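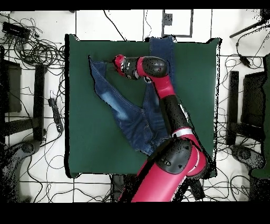
금요일, 오후
작업 노트 / 의류 정리반

오늘은 청바지만 했다. 셔츠류는 지난번 기록으로 충분하고, 청바지는 접는 순서가 사람마다 달라서 한번 정해 두어야 한다는 말이 계속 나왔다. 정해진 순서를 적어 두고, 중간에 헷갈렸던 부분도 같이 남긴다.

매트는 짙은 초록색을 그대로 쓴다. 흰 타일 바닥에 바로 놓으면 바짓단이 줄눈에 걸려서 선을 맞추기가 불편하다. 파란 데님은 초록 위에서도 윤곽이 잘 보인다. 검은 바지나 짙은 녹색 바지를 할 때는 다른 색이 필요할 텐데, 그건 그때 가서 정한다. 매트 가장자리가 조금 고르지 않으니 가장자리를 기준선으로 삼지 말 것. 기준은 바지 옆선이다.

펴는 순서

1. 허리를 위쪽, 밑단을 아래쪽으로 놓는다. 허리부터 자리를 잡는다. 밑단부터 잡으면 엉덩이 쪽에 천이 몰리고, 몰린 천은 나중에 다리를 당겨도 잘 안 빠진다.
2. 허리 양 끝을 벌려서 앞판이 평평해지게 한다. 단추는 채우고 지퍼는 올린 상태로 시작한다. 지난달에 열어 둔 채로 했더니 앞이 벌어져서 접힌 폭이 매번 달랐다.
3. 다리를 한쪽씩 아래로 내린다. 두 다리를 한꺼번에 당기면 가랑이 부분이 비틀린다.
4. 옆선이 바깥으로 오는지 본다. 옆선이 앞쪽으로 돌아와 있으면 그 다리만 다시 편다.
5. 위에서 아래로 눌러 주름을 뺀다. 손바닥으로 문지르지 말고 누르기만 한다.

접는 순서

세로로 반을 접어 두 다리를 포갠다. 뒤판끼리 맞닿게 접는 방법과 앞판끼리 맞닿게 접는 방법을 둘 다 해 봤는데, 뒤판끼리 맞닿게 하는 쪽으로 정했다. 뒷주머니가 안으로 들어가니까 바깥 면이 덜 울퉁불퉁하다. 다만 진열용은 뒷주머니가 보여야 한다고 해서 반대로 접는다. 보관용과 진열용을 섞어 쌓지 않도록 상자 앞면에 적어 둘 것.

가랑이 쪽에 삼각형으로 튀어나오는 부분은 안으로 한 번 밀어 넣는다. 이걸 빼먹으면 다 접고 나서 한쪽 모서리만 두껍다. 그다음 밑단을 허리 바로 아래까지 올리고, 다시 반. 밑단을 허리선에 딱 맞추지 말고 허리밴드 폭만큼 남긴다. 허리밴드가 두꺼워서 거기까지 겹치면 쌓았을 때 기운다.

접은 폭은 38cm 칸에 들어가면 된다. Noltska 선반 기준이다. Skistden 쪽 칸은 더 좁아서 한 번 더 접어야 들어가는데, 그렇게 하면 쌓기보다 세워 넣는 게 낫다. 세워 넣을 때는 접힌 등이 위로 오게 한다. 밑단이 위로 오면 꺼낼 때 옆의 것까지 같이 풀린다.

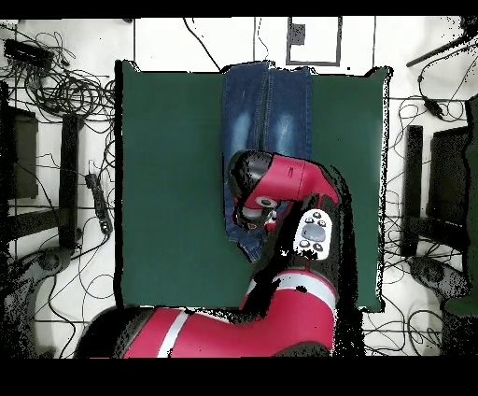 눌러 펴는 단계는 무릎 아래를 특히 신경 쓸 것. 허벅지 쪽은 천이 넓어서 허리만 바로 잡혀 있으면 대체로 자리를 찾는데, 아래쪽은 통이 좁아지면서 옆선이 돌아가기 쉽다. 밑단 두 개의 높이를 맞춰 놓고 그 위를 누르면 된다. 높이가 다르면 다리 길이가 다른 게 아니라 허리가 기운 것이니 허리부터 다시 본다.

워싱이 들어간 바지는 밝은 부분의 경계가 주름처럼 보일 때가 있다. 허벅지에 물 빠진 자리가 있는 것은 눈으로만 보지 말고 만져서 확인한다. 반대로 색이 진한 엉덩이 쪽은 실제로 접힌 데가 있어도 잘 안 보인다. 나도 작은 접힘을 두 번 놓쳤다.

한쪽 다리가 매트 밖으로 나가면 다리만 끌어오지 말고 허리를 잡고 전체를 옮긴다. 다리만 당기면 허리 쪽이 구겨져서 1번부터 다시 해야 한다. 뭉친 상태에서 시작할 때도 같다. 먼저 허리를 찾고, 허리가 안 보이면 밑단 말고 뒷주머니를 찾는 게 빠르다.

재질별 메모
- 두꺼운 데님(신축성 없음): 접힌 선이 잘 안 죽는다. 접을 때마다 선을 한 번씩 누르고 다음으로 간다.
- 신축성 있는 것: 당기면서 펴면 놓는 순간 줄어든다. 당기지 말고 놓고 누르기.
- 면 100% 표시가 있는 것은 위의 두꺼운 데님과 같이 취급.

바닥 쪽. 왼편 전선은 매트 가까이 오지 않게 둔다. 바지를 펼칠 때 다리가 그쪽으로 넘어가면 밑단이 걸린다. 멀티탭도 매트와 너무 붙어 있으니 다음에는 한 뼘쯤 더 떼어 놓자. 타일은 시작 전에 한 번 닦을 것. 매트 밑에 먼지가 모이면 미끄러진다.

쌓기는 한 단에 7벌까지. 그 이상은 아래쪽 것에 자국이 남는다. 허리밴드 방향을 한 벌씩 번갈아 놓으면 높이가 고르다.

남은 것
Trindade 상자는 아직 안 열었다. 사이즈표가 빠져 있어서 Betel 쪽 표와 대조한 다음에 시작해야 한다. 선반 라벨 1901은 글씨가 지워져 가니 새로 출력. 멜빵바지는 위 순서로 안 된다. 어깨끈을 어디에 넣을지부터 따로 정해야 하고, 다음 주에 한 벌 놓고 해 보기로 했다.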